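**Handout 2 – Looking after the Skarier arm**

Welcome back! Last time we got the arm moving, and now comes my favorite part of the course: keeping it moving. The Skarier is all servos, printed links and wire, so nearly every fault you meet will be a loose screw, a tired servo or a pinched lead.

Before each session

- Power off at the supply, then move every joint by hand through its full range. Feel for grit or a sudden stiff spot.
- Check the screws at the brackets. Snug is enough – printed plastic strips fast.
- Follow the servo wires from joint to joint. Each loop needs slack when the elbow is fully bent.

Swapping a servo

Set the joint to its middle position first and mark the horn with a pencil line. Take out the 2 bracket screws, unplug the lead and slide the servo free. Give the new one its ID on the bench, using the Vainio tool, before it goes anywhere near the arm. Two servos with the same ID on one line will fight each other, and it's quite a noise!

After the swap, run the Brolis homing routine 3 times and watch the gripper tip. If it lands in a different spot each time, go back to the horn.
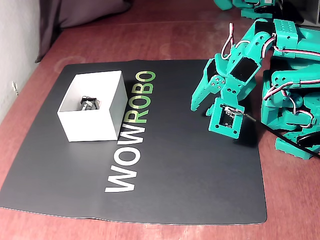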